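3.2 What we did in the Preturico sessions

I joined the Kasow student project thinking the hard part would be the learning code. Nope! We spent most of April arguing over a keychain. The task sounds tiny: get a keychain with a cowboy figurine and a red strap onto a peg, or off it, using a pair of hand-held grippers (no full arm, just your own two hands doing the steering). Our target was 2000 demonstrations, and we kept 1198 after cleaning.
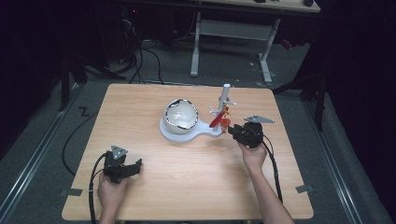 Each of us took turns, and I loved watching how differently people moved. I rush, so my early takes were a mess and plenty of them went straight in the bin. We ended up with two house rules: start with both grippers clear of everything, and don't talk to the person doing the take. The second one was harder for me, I'll admit.

Figure 2. The tabletop setup, with the bowl, the stand and the keychain lying on the wood.
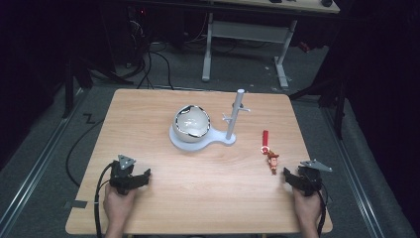
Blöndal wrote back on our draft that 807 of the kept takes came from the same few students, and asked if the model was learning the task or just learning their habits. Fair point, and it stung a bit! We went back and split the data by operator, so that the people in the test set never show up in training. I'd do that from day one if I ran the Fiswood follow-up. We also started labeling takes where someone paused mid-reach, which I'd been quietly throwing away, and those are now included in the counts in Section 4.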